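Right, the loft clear-out thread, as promised to the three of you who asked. Mum's moving from Parkeritz to a flat in Ukden in April and I've been put in charge of 61 boxes. Sixty-one!

Started with the paperwork. She has kept every gas bill since before I was born. Also a receipt for a kettle. We do not own the kettle.

My rule was one box an evening after work. Lasted 8 days, then I sat down with the photo albums and that was that week gone.

Houshang Zamani from two doors down came over for the bookcase and left with the bookcase, both deckchairs and a fondue set. Absolute hero. Come back any time, the door's open.

Toys next, and I'm the soft one here. My brother says bin the lot. My brother also rang me twice to ask if I'd found his marbles yet.
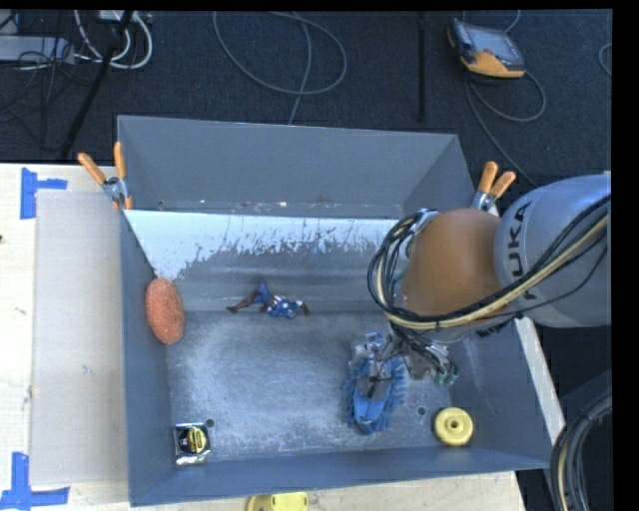 Little action figure having a lie down next to a sponge. Same, mate.

I've gone with keep, give, tip. Keep has to fit in one suitcase - Mum's idea, and she's being much stricter with me than she is with herself (see: gas bills).

The charity shop on Amato Road takes toys and books but no electricals, so ring before you drive over with a boot full of lamps like I did.

Jigsaws! Does anyone want jigsaws? There's a 1,000 piece one of a harbour that I'm fairly sure is all there, and 7 smaller ones I wouldn't swear to. Can drop off anywhere on the Zetbridge side.

Best find so far is Gran's recipe book, with "too much nutmeg" written next to nearly everything in Grandad's handwriting. I had a bit of a cry on the landing, then made the ginger cake. He was right about the nutmeg.

Still to do: the Christmas decorations, the camping stuff and a very heavy box that just says MISC. Leaving MISC till last - if anyone's handy with a stuck loft ladder, my messages are open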